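Small laundry basket for a studio - worth it, or do I need a proper hamper?

Posted in Home & Laundry, Salem board
2023-01-27

Edivaldo Sales

Hello everyone, I moved into a studio in January and I'm trying to get my laundry habits in order before they get away from me. The machines are down two flights of stairs, and my old hamper is one of those tall canvas ones that takes over the whole corner and then weighs a ton by the time I get around to carrying it. I play soccer twice a week, so there is always something sweaty waiting its turn. Would a little plastic basket by the couch do the job, or will I regret it? And does anyone have a trick for keeping red clothes from turning everything else pink?

Sanaa Slaoui

Welcome to the neighborhood! I went small a couple of winters ago and I would never go back. Mine is light pink plastic with rows of little round holes, and it has a brown woven rim that makes it look a bit nicer than it has any right to. It sits on the floor next to the sofa, and it has a handle at each end, so the stairs are no trouble at all. 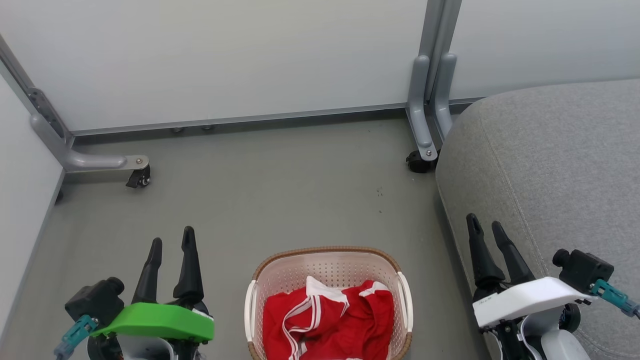
The pink basket with one red sports piece in it.

You can tell from the photo that one bulky item nearly fills it, so you will be doing small loads, and for me that has been a blessing - I wash more often and nothing sits long enough to get that gym bag smell. For the red things, wash them by themselves in cold water the first few times, inside out, and don't leave them sitting in the drum afterward. I still keep mine away from white towels, years later. Oh, and do look for one with holes, whatever size you settle on. Damp socks in a solid tub are a sad business.

riltis60

get the tall one with wheels. small baskets are for people with no kids

skostcombe_31

Wheels won't help him on two flights of stairs. I'd go small too, and maybe hang a mesh bag on the back of the door for the soccer stuff. Vinegar does not set dye, by the way, whatever your aunt told you. I ruined a good shirt that way.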